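Equipment > Teaching & Demonstration > Counter Service > Celberg Tray Set

Celberg Tray Set and Demonstration Method

The Celberg set exists because Gudrun Schwerdtfeger got tired of reading papers in which a robot learned to serve food and the food was a foam cube. Her method, developed at Ellent and now sold with the trays and printed task cards, teaches a two-armed robot counter work from 40 demonstrations. Ordinary shopping supplies the rest, so budget for donuts.

The central idea is dull and works rather well. Every demonstration is cut at the moments when the fingers close or open, and the policy is trained on the pieces, with the wrist view weighted more heavily as the gripper nears its target. Drinks cans are the standard first task. They are shiny, they reflect the lights, and seen from overhead they look very little like cans.

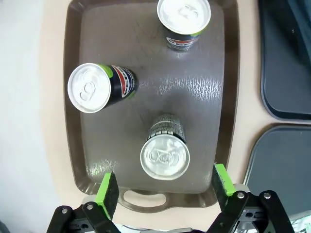 Wrist view over the brown tray, with the nearest can between the finger pads.

In the Lindemann trial the segmented policy was trained for about 800 minutes and compared with one trained on whole, uncut demonstrations. On the can task it dropped 2 where the uncut version dropped 9. Both were hopeless at paper bags, a result we print here so that you needn't discover it at your own expense.

The second set of task cards brings in a person on the far side of the table. Marlene Seidel wrote these, and insists that the person behave as people do at a counter, which is to say at their own pace and with their hands full.

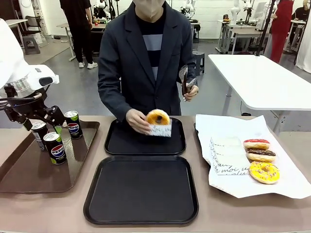

Shared counter task: cans at the arm's side, donuts and bags at the other.

Supplied: trays, task cards, segmentation scripts and a licence for one lab. Arms, cameras, drinks and patience are not included. The scripts expect synchronised wrist and fixed views; if your clocks drift, fix that before writing to us.

Related items
Stodurska Finger Pads, pair
Celberg Task Cards, second set
Ellent Wrist Mount

Comments

pk_bench: Does the segmentation cope with a regrasp, or does it cut twice?

Marlene Seidel: It cuts twice. Set the merge option in the scripts and it behaves.

Tomasz: Ours does the cans nicely now. Bags, as advertised, hopeless.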